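# Règles de cellule pour le démontage d'unités centrales, deuxième version

La première version de ces règles tenait sur une feuille scotchée au montant de la cellule. Elle disait en substance : couper le courant, porter le bracelet, ne pas laisser de vis dans le boîtier. Après 600 machines passées chez Umwood, la feuille était couverte d'ajouts au stylo, dont deux se contredisaient. J'ai tout repris en juillet. Je publie le résultat ici parce que deux lecteurs me l'ont demandé et que la littérature sur le sujet traite surtout de l'assemblage, très peu du démontage.

Le cadre général ne change pas. Pour le robot lui-même, la référence reste l'ISO 10218, et l'ISO/TS 15066 pour les phases où un opérateur travaille à portée du bras. La sensibilité des composants aux décharges relève de l'IEC 61340-5-1. Aucun de ces textes ne dit comment approcher une pince d'un socket de processeur. Les règles ci-dessous commencent là où ils s'arrêtent.

## 1. État de la machine à l'entrée

Cordon secteur retiré, bouton d'alimentation maintenu appuyé pour vider ce qui peut l'être, capot latéral déposé à la main. Le dépôt automatique du capot a été essayé et abandonné : trop de systèmes de verrouillage différents, trop de tôles voilées.

Le boîtier est bridé à plat, carte mère vers le haut. Le bridage se vérifie en poussant sur le châssis, jamais sur la cage de disques, qui fléchit et donne une fausse impression de jeu.

La pile de la carte mère reste en place à ce stade. L'ancienne feuille demandait de la retirer en premier. Sur les cartes où le support est placé entre deux connecteurs d'extension, l'opérateur forçait avec un tournevis plat et abîmait les pistes voisines. La pile sort désormais au poste manuel, carte déposée.

## 2. Câbles

C'est le chapitre le plus long de la version interne, et celui qui a causé le plus d'arrêts. Je le résume.

- Tout faisceau qui croise le volume d'approche de la pince est écarté et attaché avant le départ du cycle.
- Un faisceau qui longe une paroi sans entrer dans ce volume peut rester libre.
- Le connecteur 12 V du processeur est débranché à la main, en pressant le verrou. On ne tire pas sur les fils.
- Les connecteurs de ventilateur sont traités de la même façon.

Le volume d'approche est défini par les bras de liaison de la pince ouverte, et non par ses doigts. L'erreur était dans la première version. Sur une pince parallèle à biellettes, les articulations débordent largement de chaque côté des doigts et descendent assez bas pour accrocher un condensateur ou un bord de tôle. Damian Danzer l'avait signalé dès les premiers essais ; son modèle de collision, repris d'un projet antérieur chez Drudex, incluait déjà les biellettes. Le mien s'en tenait aux doigts. On utilise le sien.

## 3. Approche

L'approche se fait en deux temps. Un premier point de passage est placé 100 mm au-dessus de la carte, pince dans l'orientation finale. Toute rotation du poignet est interdite en dessous de cette hauteur. La descente est ensuite verticale, à vitesse réduite.

Le point de passage est recalé sur l'image de la caméra de poignet. Les repères admis sont, par ordre de préférence :

1. les trous de fixation du ventirad ;
2. le cadre métallique du socket ;
3. le bord des connecteurs d'extension longs.

Les sérigraphies ne sont pas admises comme repères de position. Elles servent à identifier la carte, ce qui est une autre opération, faite avant. Les étiquettes à code-barres ne sont admises pour rien du tout : collées à la main, parfois de travers, parfois recouvertes par une deuxième.

La couleur des connecteurs n'est pas non plus un critère. Un port PCI Express x16 peut être bleu, noir ou blanc selon le constructeur et l'année. La version précédente du script de Tosolum cherchait du bleu et trouvait souvent un connecteur vidéo.

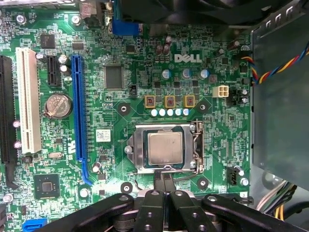
*Carte Dell vue depuis le poignet : doigts devant le socket, levier de retenue à droite, trous de fixation du ventirad aux quatre coins.*

Sur une carte de ce type, les repères de rang 1 sont les plus commodes : quatre cercles noirs à centre argenté, bien contrastés sur le vernis vert. La plaque du socket réfléchit davantage et l'algorithme de contour s'y perd dès que l'éclairage annulaire dépasse 70 % de sa puissance. Les selfs et les condensateurs groupés au-dessus du socket sont à déclarer en zone interdite, de même que le connecteur 12 V.

## 4. Contact

Aucune prise sur le dissipateur intégré du processeur tant que le levier n'est pas relevé. La règle paraît évidente. Elle figure pourtant en gras dans la version interne, avec une validation opérateur obligatoire, car la détection automatique de l'état du levier donne encore de faux positifs.

Le relevage du levier reste manuel. Pennington propose un outil pour le faire au robot ; je l'ai vu tourner sur des sockets propres, pas sur des machines de récupération dont le crochet a pris du jeu. Je réserve mon avis.

Seuil d'effort en descente : arrêt immédiat, remontée verticale jusqu'au point de passage, pas de nouvelle tentative automatique. La reprise automatique était autorisée auparavant. Elle a été supprimée un samedi, à la suite d'un incident de cycle qui a coûté un jeu de doigts et une cage de disques.

## 5. Traçabilité

Chaque arrêt est consigné avec l'image du poignet, la hauteur de la pince et le courant de chaque axe. Le journal de la cellule compte 1663 entrées. La majorité relève du chapitre 2, ce qui justifie sa longueur.

Les entrées sont relues avant toute modification de règle. Un ajout au stylo sur la feuille affichée n'a plus valeur de consigne, y compris quand il est de moi.

## Points ouverts

Le modèle de collision suppose une tôle rigide et bien placée. Pour les panneaux de cage qui remontent au-dessus du niveau de la carte, j'ai ajouté une marge fixe, assez arbitraire. Une mesure par machine serait préférable, mais elle rallonge le cycle.

La question des carénages de ventilateur en plastique n'est pas tranchée non plus. Les déposer systématiquement coûte du temps ; les laisser impose une descente décalée sur certains boîtiers. Damian penche pour la dépose, je penche pour un tri par modèle à l'entrée. Les deux variantes seront testées sur le prochain lot - je donnerai les temps de cycle dans un autre billet.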